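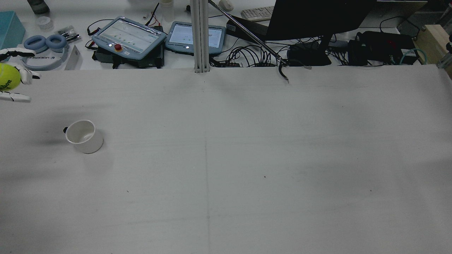

Before you ask for a quote on the Fladent hand

We sell the Fladent five-finger hand, and we sell the arm packages it bolts to. We also take a fair number of calls from people who bought a hand somewhere else and are now trying to work out what it was supposed to do for them. So this page is written with the brakes on. If you read it and still want one, good, call us.

What it does well

It holds round and rounded things. A tennis ball is an easy object for any hand with curling fingers, and every vendor uses one in demos, us included. The ball has give, it has fuzz, and it doesn't care which way up it is. If your parts are like that, you'll be happy in the first week.

A cup with a handle is harder. A flat steel washer lying on a table is harder again, and for that job we will try to sell you a suction cup, which costs a great deal less.

What you get in the box

Hand, left or right (say which when you order, we can't swap them later)
Wrist adapter plate and screws
Power and data cable
Printed wiring sheet
One spare set of fingertip covers

What you don't get

The arm. The controller. The table. An emergency stop. A person who knows how to program it. Most first budgets we see cover the hand and the arm and then stop, and the rest gets found out of petty cash over the next few months.

Plan for the bench, too

Look at how much of the bench goes to things other than the hand. Two teach pendants lie side by side behind the table, one of them resting on its controller unit. Then there's the monitor, the keyboard and mouse, the power strips and a good tangle of cable. Catalog photos leave all that out and show you a hand on a plain background. Measure your room with the support gear included, and put the outlets where the gear will sit.

A matte white tabletop is a decent choice. It will pick up scuffs. Don't pay extra for a finish that promises otherwise.

Numbers we will stand behind

Rated holding load: 2 kg, palm grip, smooth motion
Fingertip covers: check every 200 hours of running
Lead time: 5 weeks from deposit
Warranty: 2 years on the hand, none on the covers

You will see a 93 percent pick rate quoted for this hand in older brochures. It came from a test at the Pelladcombe shop using one kind of object in one kind of bin. We don't doubt the count. We do doubt that it tells you much about your parts, so we took it off our own sheet. Ask any seller what was in the bin.

Do you need fingers at all?

Roel Kuipers, who handles our trial loans, starts every call with that question and has talked a lot of callers out of a purchase. His rule of thumb: if you handle the same part all day, buy a two-jaw gripper and have one made to fit. Fingers start to earn their price when the parts keep changing and you can't change tooling every time. Research labs and training rooms often fit that. Packing lines mostly don't, whatever the sales video says.

"Works with any arm"

It fits any arm that takes the adapter plate. Fitting and working are separate things. The Wuyts software package we supply has been run on the arms we sell. On anything else, expect to pay for integration time, and get that in writing before you sign. If another dealer tells you it's plug and play, ask them to plug it in while you watch.

Trial loans

You can borrow a hand for 2 weeks from our Skendelside address. You pay shipping both ways and a deposit. Use your own parts, and please include the ugly ones: the thin, the slippery, the floppy. Write down every drop. If the drops bother you in the trial, they will bother you more once you own it.

The next loan slots open in July. Send us your arm model, the weight of your heaviest part and which side you need. Photos of the parts help. We'll reply with a price, or with a cheaper idea.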